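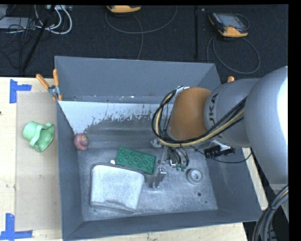 Skolance sorts the odds and ends that other people have given up on. Offices close, sheds get cleared, a school moves down the road, and at the bottom of every load is a layer of small stuff that no one has a name for. Most firms in our trade tip that layer straight into landfill and put a leaf on the side of the truck. We were sceptical of the leaf. We still are. A grey metal bin with a scratched floor, a bumpy green tray lying on a tilt, a white pad with rounded corners, a little pale ring off to one side: four things that have no business together, and each needs a decision. Making those decisions is the job.

Who we are

The business was started by Anathi Mthembu and Leonidas Mitsotakis-Vlachou, who met while clearing the same warehouse for two different companies and disagreed about almost everything in it. They now disagree under one roof. Kipchumba Obura runs the sorting tables and has the final say on what counts as usable. Hiba Fakhoury answers the phone and writes the quotes. If she tells you a job isn't worth paying us for, please believe her.

There are 16 of us altogether, most of us part-time.

What we do

We collect, empty, sort and pass on. Sorting is done one bin at a time on a bare table, small pieces included. We don't guess at a material from its colour, having been wrong too often. Anything we can't identify goes on the Opoku shelf, named after the street we used to rent on, and gets a second look at the end of the month. Plenty of it still ends up as rubbish, and we'll put that in your report.

What we don't claim

We don't claim to be zero waste. We have read a lot of brochures that do, and we'd like to see their skips. We don't plant a tree for each booking. We have no app. A consultant once offered us a "circularity score" of 75 and couldn't explain what it was out of, so we didn't put it on the website.

Last year we finished 308 jobs. Some were a single carload from a garage. We lost money on a few of the big ones, mostly through believing what we were told about the stairs.

Working with us

Bookings are open to households, schools and small businesses. We need to see the load, or decent photos of it, before we'll give a price. Paint, gas bottles and batteries have to be kept separate, and we will check.

For a quote, ask for Hiba. Complaints go to Anathi, who reads them all and replies to the ones with a return address.

Page last updated February 2022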